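When the Eklund shop in Carkholm closed its counter in January, it left behind 2,201 white boards, most of them still stacked in the back room. They had been ordered for shelving. Ebuka Nwankwo bought the lot and has been selling them off, and using them up, ever since.

His own workroom on Doneck Road is small and a bit dim. There is a dark, square table with a black curtain hung behind it, and a white board shows up well against both. Scuffs and chipped corners are easy to spot, and he sorts on colour as well – the older boards have yellowed on one side.
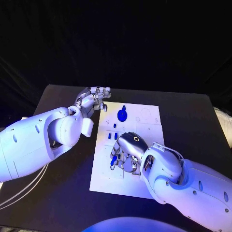 Ebuka Nwankwo
Contributing writer, home and workshop

I lay each board flat near the middle of the table, well away from the edges, and check it under the lamp. Cool light is unkind to white. It can turn a clean board pale lavender, so I look again by the window before I decide on a grade.

Good ones go to the Mimer hall, where we have put up nine shelves so far. Marked ones get cut down for drawer bottoms or tray bases. Over 9 in every hundred have a damaged corner, and I trim those square and keep the offcuts in two bins by the door.

A board that rocks on a flat table won't sit right on brackets either. I put those aside for the garden shed.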